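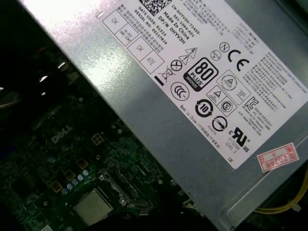

From: Csenge Pintér
To: flevix-users
Date: Wed 5 November
Subject: Re: [flevix-users] label reader locks onto the wrong code when the casing is tilted

Hi Berwyn, hi all,

Thanks for writing this up so carefully, and sorry to have left you hanging over the weekend. I was hoping Recep would get to it first, as he knows the rectifier far better than I do, but he is buried in the planner rewrite, so you get me and my ramblings instead!

Berwyn Foulkes wrote:
> We're running the teardown cell on Dell desktops, wrist camera only.
> With the power supply square to the view, the reader is fine. Once the
> label is at a steep angle it returns either nothing or a fragment of
> the part number, and the grasp planner then waits for a pose that
> never arrives. I have label_timeout at 600 ms. Should I just raise it?

I would leave the timeout alone for now. 600 is plenty, and a longer one mostly means the arm hangs there looking thoughtful.

What I think is happening (and please shout if your logs say otherwise) is that the rectifier looks for the data matrix first and takes the label's rotation from that. On these supplies the code sits right up by the top edge of the label, so if the view clips even a sliver of it, the finder pattern is incomplete and the whole thing quietly falls back to "assume upright." Then the text stage gets diagonal lines and does its best, bless it. You end up with "HYV3H" on a good day, when what you want is the full DP/N 0HYV3H.

Two things to try. In the reader config, set rotation_source to label_quad, which fits the white rectangle itself and doesn't care about the code. And raise glare_clip to 160, because brushed metal throws a bright patch right beside the label and the quad fit likes to swallow it. I lost most of a day to that in February – my corners kept wandering off onto the casing.

One more wrinkle: with the quad fit you can come out upside down. Fikri added a check that runs the text stage at both candidate rotations and keeps the better score. It's on the Brinard branch, and I'd happily see it merged if Vitória has no objections.

As for the planner waiting forever, that's our bug and not yours. A missing pose ought to come back as a failure so you can move the wrist and look again. I'll open a ticket tonight.

If you could send a bag file with a few of the bad angles, I'd love to add them to the regression set. Ours are all far too tidy.

Warmly,
Csenge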